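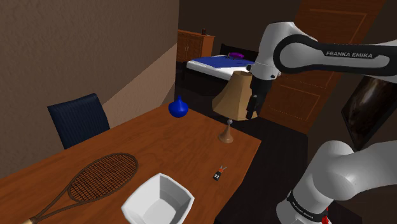
The simulated bedroom at Lultum's open day, arm over the table.

Open day at Lultum, 8/23/18. Coffee first, then a long hallway, then a big screen and 87 folding chairs. Nearly all taken.

Mafalda Brandão ran the demo. Fast talker. Her team builds rooms in software and lets the arm practice there before it goes near a real table – racket, bowl, blue vase, lamp. "The vase is the one I worry about," she said. Why? Narrow neck, fat body. Fair enough.

Each room gets 146 tries a night, then the furniture is shuffeled and it starts over. Somebody from Pitel wanted to know who picks the bedspreads. She does.

Questions ran long. A man from Celtach asked about glass, twice. Brandão said September, maybe, and went back to her keyboard. We missed teh second session and caught the bus.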